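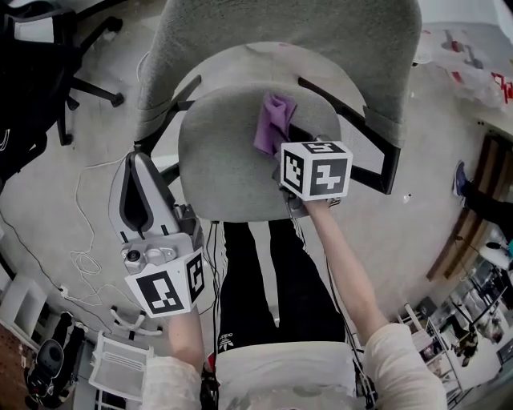
*Figure 8.1. A gray office chair with black armrests and a purple cloth on the seat.*

# Chapter 8: Breaking the Tie

Every league table is an argument that somebody has agreed to stop having. Teams play, points are added up, and the sum is written next to a name. The trouble starts when two names have the same sum. At that moment a sport has to say what it values, and most sports say it in a subclause on page 83 of the handbook, in the smallest type the printer owns.

Take the Undona Regional League as it stood in April, at the end of its season. Dorudora and Hamada both finished on 96 points. Dorudora had scored more goals. Hamada had let in fewer. Hamada had won the first meeting between the two, Dorudora had won the second by the same score, and each club's supporters had a firm view on which of these facts was the one that mattered. You will not need much help guessing who held which.

The rulebook settled it on goal difference, and Hamada took the title by a single goal. Had the league ranked level teams by goals scored, the trophy would have gone the other way, with every match exactly as it was played. It is worth reading that sentence twice before going on, as the rest of the chapter leans on it.

## 8.1 What a tiebreaker is for

A tiebreaker has one plain job: it must put level teams in order. A coin does this very well. It is cheap, quick and free of bias, and fans hate it. So we ask for something more. We want the order to look earned, which means it has to come from the play itself, and here the trade-offs begin.

**Goal difference** uses all of a team's matches. It also rewards the side that happened to meet Sunen in the month when Sunen had no fit goalkeeper and lost every game by a basketball score.

**Head-to-head results** look only at the matches between the level teams. This feels fair in the way a duel feels fair. It also throws out nearly the whole season, and with three level teams it can go round in a circle and come back where it started, slightly out of breath.

**Goals scored** is meant to encourage attack. Whether it does is a question we take up in Section 8.4, where the evidence is thinner than the speeches.

**Disciplinary record** ranks teams by cards shown. It is often found low on the list, where a league can be proud of it without having to use it.

**A play-off** sends the teams back out to settle the matter on grass. It is popular with crowds and with whoever sells the tickets. Players, who have holidays booked, are cooler on the idea.

## 8.2 Order matters

Most leagues use several of these in sequence, and the sequence does more work than it gets credit for. Put head-to-head first and a late match between rivals becomes a small final. Put goal difference first and a team that is 4–0 up has a reason to keep running. A rule of this kind is read before the game as well as after it – coaches can do sums, or can hire someone who does.

This is also why changes made in midseason cause such noise. A club that protected a narrow lead under one rule may find that it should have chased a fifth goal under the next.

### Before you read on

1. Find the tiebreak rules for a league you follow. Write down the order from memory first, then check it.
2. Suppose a league offers a bonus of 1,000 tickets to the club with the most goals. Which clubs would change how they play, and in which weeks of the season?
3. Write a tiebreak rule that would have given Dorudora the title. Now defend it to a room full of people from Hamada.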